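# Chapter 7: Measuring and Cutting at a Small Drinks Station

*Joonas Koskela and Nam-gil Sun*

**Terms introduced in this chapter:** jigger, waist, brim measure, line measure, carryover, wet side, dry side, working face, resting position

Chapter 6 dealt with the storage of fruit, syrups, and spirits before service. This chapter covers the short period between taking an ingredient from storage and adding it to a drink. The work involves two operations, measuring and cutting, which are usually done on the same small surface. Errors in one tend to affect the other. A board that is wet from poured liquid is harder to cut on, and a jigger that has been set down in lemon juice carries some of that juice into the next pour.

The reader should already be able to convert between ounces and milliliters (Section 2.3) and should know the difference between nominal and delivered volume (Section 4.1). Volumes in this chapter are given in milliliters unless a recipe states otherwise.

## 7.1 The basic set

A station for mixed drinks with fresh citrus can be run with very few items: a cutting board, a knife, a jigger, a small cup, and the fruit. Larger stations add a squeezer, a strainer, and a rail for bottles. These are treated in Chapter 8.

The **jigger** is a measuring cup with two bowls joined at a narrow **waist**. The bowls normally hold different volumes. Stainless steel is the usual material. Either bowl can face up, and the user should confirm which one does before pouring. Picking up a jigger by the waist leaves both rims clear and keeps the fingers out of the measure.

A jigger may be used in one of two ways. In a **brim measure**, the bowl is filled level with its rim. In a **line measure**, it is filled to a mark stamped or etched on the inner wall. Brim measures are faster to read but easier to spill. Line measures are slower and depend on the angle from which the mark is viewed. The exercises at the end of the chapter use a Justell jigger with a 40 mL large bowl, read at the brim.

The **small cup** holds a measured ingredient until it is needed. Clear glass allows the contents to be checked from the side. On a pale surface an empty clear cup is hard to see, and new staff should be shown its assigned place before they start work.

The **cutting board** has two functions. It protects the table from the knife, and it marks the boundary of the cutting area. Bamboo, maple, and plastic boards are all in common use. Bamboo is hard and light but darkens where liquid is allowed to stand. Repeated wetting of one area leaves that area visibly different from the rest. Color alone does not show whether a board is clean, and a discolored board should be inspected by touch and smell before it is rejected.

## 7.2 Resting positions

Each tool has a **resting position**, the place to which it returns when it is not in the hand. Two arrangements are compared in this chapter. In the *separated* arrangement, the jigger stands on the table beside the board. In the *combined* arrangement, it stands on the board with the fruit. The fruit is placed near a corner in both, leaving the center of the board available.

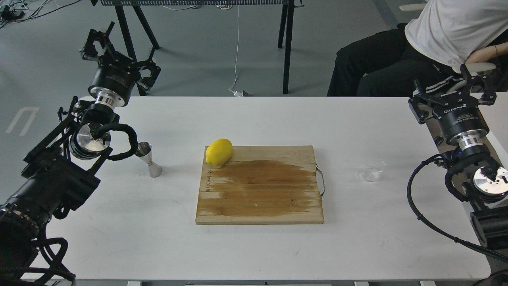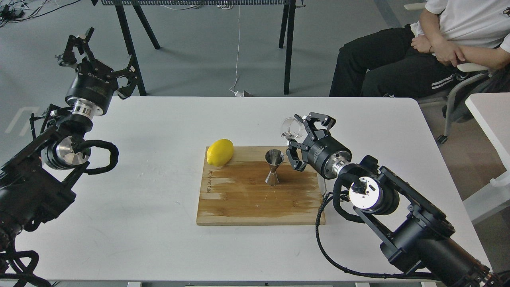 **Figure 7.1** Separated arrangement (first view) and combined arrangement (second view). A whole lemon rests near the upper-left corner of a bamboo board in both. The jigger stands to the left of the board in the first view and on the board, to the right of the lemon, in the second. Darkened areas are visible across the middle and right side of the board.

The separated arrangement keeps the **working face** of the board clear for the knife. Drips from the jigger fall on the table, where they can be wiped up without moving the fruit. Its drawback is distance. The hand must leave the board for each measure, and on a crowded station the jigger may be pushed back out of reach.

The combined arrangement shortens the movement between fruit and measure. It is suitable when the lemon is to be juiced directly into the jigger and no further cutting is planned. It is unsuitable during slicing. A tall, narrow object in the middle of the board interferes with the hand that guides the fruit, and a light blow from the knife handle is enough to tip it.

A station that uses both arrangements should change between them at a fixed point in the work. The Rantala service plan, reproduced in Appendix B, places the change after the last cut and before the first pour.

## 7.3 Wet side and dry side

The table is divided into a **wet side**, where liquid is poured, and a **dry side**, where uncut fruit and clean tools are kept. The division need not be marked. A right-handed worker will normally pour on the right and keep whole fruit on the left. A left-handed worker reverses this.

Whole lemons belong on the dry side. A lemon is an oval solid and will roll if the surface slopes or is struck. Laying it on its side near a corner of the board is acceptable for short periods. If more than one fruit is out, a shallow bowl should be used.

## 7.4 Sources of error

*Carryover* is the liquid left in a measure after it has been emptied. It depends on the viscosity of the liquid, the finish of the metal, and the time allowed for draining. Syrups leave more than spirits do. A jigger should be rinsed and shaken out between a syrup and any other ingredient.

*Tilt* is the second source. A bowl held off level spills over its low edge before it is full. When accuracy matters, the jigger should stand on a firm, flat surface. A warped board does not meet this requirement.

The combined effect is small for one drink and considerable over a season. An error of two milliliters in a 40 mL pour is 5 percent. Over 1,000 drinks, it amounts to two liters of product. The Drernance stock sheets used in Chapter 11 show how such a loss appears in monthly records.

*Variation in fruit* is the third source and cannot be corrected by technique. One large lemon may give almost 40 mL of juice, and a small or dry one much less. Recipes in this book therefore state juice by volume and never by number of lemons.

## 7.5 Preparing the surface

Before starting the exercises, complete the following steps.

1. Wipe the table and let it dry.
2. Set the board down with its edges parallel to the table edges. If it slides, place a damp cloth under it.
3. Stand the jigger on the table, to the left of the board.
4. Place the small cup to the right.
5. Wash and dry one lemon and lay it near the upper-left corner of the board.
6. Check the knife as described in Section 5.2.

Students using the Prirby practice kit should note that its board is smaller than the one shown in Figure 7.1. Place the lemon on the table to the left of the board and the jigger behind it. Record the arrangement used at the top of the results sheet, then continue with Exercise 7A.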